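About Lalside

Home | About us | What we buy | Opening times | Contact

Lalside buys, sorts and sells second-hand textbooks, workbooks and reference books for schools and colleges. We have been doing it for 27 years from the same yard behind the old dye works, and the business is still owned by the family that started it.

How we started

The firm began with a van and a rented garage. A local college was changing its maths course and had a storeroom full of books it no longer wanted. Another college two valleys over was still teaching the old course and could not get hold of enough copies. We bought the lot from the first and drove it to the second. Most of what we do now is a larger version of that trip.

For the first few years we traded as Rukitz Books, and older customers still make cheques out to that name. The bank accepts both. We changed to Lalside when we moved into the yard, which is what the lane has always been called on the maps, though the street sign says something else.

What we do

Schools send us lists of what they want to clear. We price the list and reply with an offer, usually within two working days. If the offer is accepted we collect, and payment is made once the books have been checked in. There is no charge for collection within 90 miles of the yard. Beyond that we ask for a minimum of ten boxes, or we can arrange a pallet carrier.

Books are graded A, B or C. Grade A means clean pages and a sound spine. Grade B may have a school stamp, a name inside the cover or a little pencil. Grade C has ink, or a repaired cover, and is sold at a price that reflects it. We do not sell books with missing pages. Answer books and teacher editions are listed separately and go only to schools and registered tutors.

We hold a large stock of set texts in English, history, geography, the sciences and modern languages. We are weaker in music and design, and we will tell you so if you ask. Atlases come and go. Dictionaries we nearly always have.

Class sets

Most of our orders are for class sets, and this is where we take the most care. Two printings of the same edition can have different page numbers, and a teacher who says "turn to page 90" needs everyone to land on the same page. We match sets by printing wherever we can, and where we can't, the listing says so. Sets can be topped up later with single copies if you keep the reference from your invoice.

The yard

There are two buildings. The front one is the shop, which is small and mainly for teachers and parents who want one or two titles. The back one is the store, with the sorting tables, the shelving and the loading door. The roof of the store was replaced in May, after several winters of buckets, and we have at last been able to shelve the north wall.

The shop is open to callers during term time. In the holidays we close it at lunchtime, as most of us are out on collections. Parking is at the side – please leave the gate clear for vans.

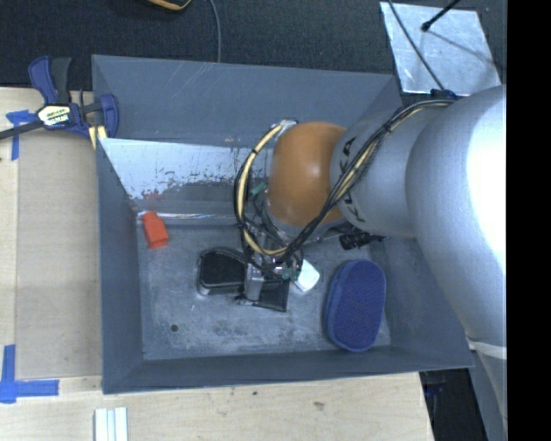
Our own catalogue system is called Prirnulent. It was written for us and does nothing clever, but it knows which printing a book belongs to, and that was the one thing we could not find in anything sold ready-made. The website shows what Prirnulent shows, refreshed each night. If a title has sold during the day you may be able to put it in your basket and then hear from us the next morning with an apology.

Books we cannot sell

Some books are out of date or too worn to grade. Usable copies in subjects that do not change much go to the Sangkhawat reading scheme, which passes them on to evening classes and small libraries. Last year we sent 2,000. Anything beyond use is pulped by a paper merchant, with hardback covers taken off first.

Working with us

We are a small team and we stay small on purpose. Extra packers are taken on each summer, and details go up on the contact page in spring. The work involves lifting and a good deal of standing. Tea is provided.

Schools that would like an account can apply by email. We need an order number, a delivery address and the name of whoever deals with invoices. Terms are 30 days.

Page last updated 4/3/26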